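The Rate Lock Is Not Your Friend
April 2024

Every mortgage lender I have dealt with talks about the rate lock as if it were a gift. You apply, they hold your rate, and you sleep at night. I have my doubts.

My lender was Povberg, and the broker used a comparison service called Trivavel to find it. The lock was free for the first stretch. After that, an extension cost $215 for every 5 days. I found this out when the appraisal on our place in Gurnby came back late. I hadn't ordered the appraisal. I wasn't allowed to call the appraiser. I still got the bill.

The broker told me this was standard, and I believe him. Plenty of bad terms are standard.

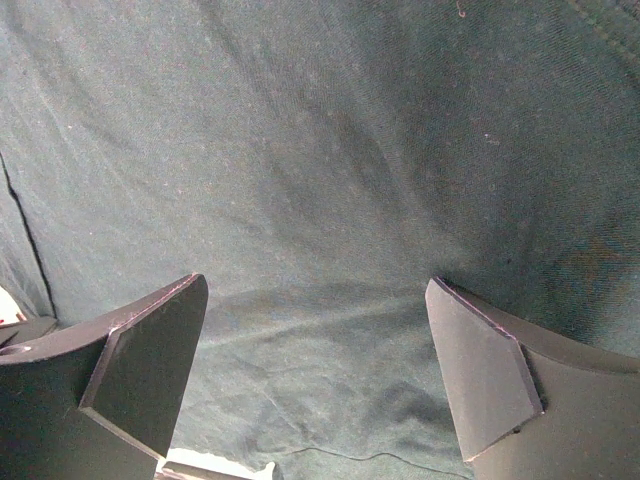
Who pays for the delay

A lock has a cost to the lender, and I don't expect them to eat it when I drag my feet on a pay stub. But most of the steps between application and closing belong to the lender or to someone the lender picked. If their underwriter takes 12 days to read a bank statement, the clock should stop. At Povberg it kept running.

I asked a second lender, Ghumman, how they handled it. They offered a longer lock up front for $1,490, and called it peace of mind. That is a lot of money to insure me against their own paperwork. If rates drop in the meantime, you are stuck unless you also bought the float-down option - and the float-down has its own fee, and its own rules on how far rates must fall before it kicks in.

I'm not telling anyone to skip the lock. Floating a rate on a loan that size is a gamble I wouldn't take either. Get the extension terms in writing before you pay for the appraisal, though, and ask who covers a delay on the lender's side. If the answer is a long one, call somebody else.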